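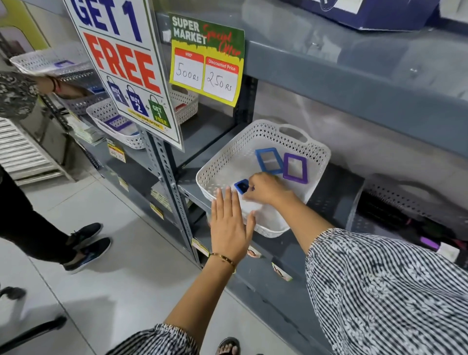 I finally made it to the Tavico open day on 2018-09-11, after missing it last November with the flu, and I came home with sore feet and way too many leaflets. If you've never been, Tavico is the place out past the rail yard where they work on robots for shops: shelf picking, restocking, tidying up after people like me who put things back in the wrong spot.

Parking first, as someone always asks. The main lot was full when I got there, so I left the car at the garden center and walked. Seven minutes, no shade. Wear a hat.

They split us into groups at the door and mine was led by Kanini Nzioka, who runs the practice store and was easily the best part of the day. She talks fast and she lets you interrupt! The practice store is a big room fitted out like a supermarket, gray metal shelving, price cards, offers, the whole thing. There was a "buy 1, buy 2, get 1 free" sign with little shopping bags on it, and a Special Offer card with 500Rs knocked down to 250Rs in handwriting. I got weirdly tempted, and it was for a shelf in a lab.

What they do in there is pretty simple to explain. People go along the shelves picking things up and putting them down, and all that handling gets recorded from head height, so the robot's software has something to learn from. A lot of it comes down to small stuff in white plastic baskets. I would have guessed cans or cereal boxes, but Kanini said a basket is much nastier, because your hand has to go in over the side and come out with one thing and leave the others alone. The ones I spent the longest looking at were little rectangular frames, blue ones and purple ones, see-through in the middle. Try telling a machine where the edge of that is.

She also had us notice what our other hand does. I'd never thought about it in my life, but when you reach into a basket with your right hand, the left one sort of floats there with the fingers open, waiting. Now I can't stop watching people do it at the grocery store.

After that we went next door to see Rella, which is the arm they're training. It had 31 tries at lifting an item out of a basket while we stood there, and it missed 4 of them. One time it took the whole basket with it (big cheer from the kids). It's slower than I expected and a lot quieter. A man behind me kept asking when it would be in stores, and the answer he got was "not this year," which I thought was fair enough.

The Brevell stand in the lobby was a letdown. They make the grippers, and I'd hoped to squeeze one, but it was all brochures and a video on a loop. The Mfaume people across from them were handing out coffee and let you drive a cart with a joystick, so guess where the line was.

Tickets were free but you had to book, and my group was number 53, so go early if they run it again. The café closes at two. I found that out at ten past.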